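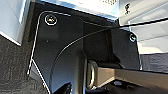 Last changed: Saturday, 9:40 pm, by rhea

Guest Flat > Rooms > Small Corners

Search this site Go

Small Corners of the Flat

This page continues the gallery of the guest flat at 656 Waweru Street. The big rooms have their own pages already, and many people wrote to me that the big rooms were not what they wanted to see. They wanted to know where they can put the coat, where the iron is kept and what kind of floor there is for the children. So this page is about the smaller places.

I moved into the care of this flat in September, when Walter Londoño went back to his old work at Rorex. Walter left me a notebook with 100 pages, most of them about keys. I am still reading it. The first thing I learned from him was to keep the low parts of a room clear, because guests arrive tired and they put their bags down on the first free piece of floor. If you have a heavy suitcase, please leave it by the bed and keep the passage open.

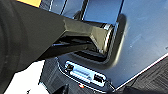
The second thing was to write down every small repair on the day it is made. Before, the notes went on loose papers, and two times we paid for the same door hinge. Now there is one list inside the kitchen cupboard, with the price next to each line. The most expensive line until today is the new mattress, which cost $279 with delivery from Bila. The old one went to the recycling place the same afternoon.

Guests may also write in the list. Please use the pencil, and write the room first and then the problem. "Bedroom, window is hard to close" helps me much more than "window."

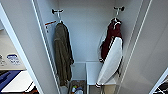
Storage in the flat is small, and I ask every guest to be patient with it. We had a big wardrobe before, but it did not go through the door after the painting, and Inach bought it from us for their office. The closet has two doors, which open to the outside, so please stand back a little when you pull them. The olive-green coat has its place on the left hook, and the dark red piece hangs on the right one, with the long white board leaning in front of it. Take hold of the board first if you need to reach behind. The low stand can carry shoes or a folded blanket.

More pictures will come when the balcony is finished. If you stayed with us and have a good picture of the flat, you can send it to me and I will add it with your name.

Rhea Enriquez

Recent pages
The Kitchen in the Morning
Balcony, Before the New Tiles
How to Find the Street Door
Walter's Notes on Keys
Bedroom and New Mattress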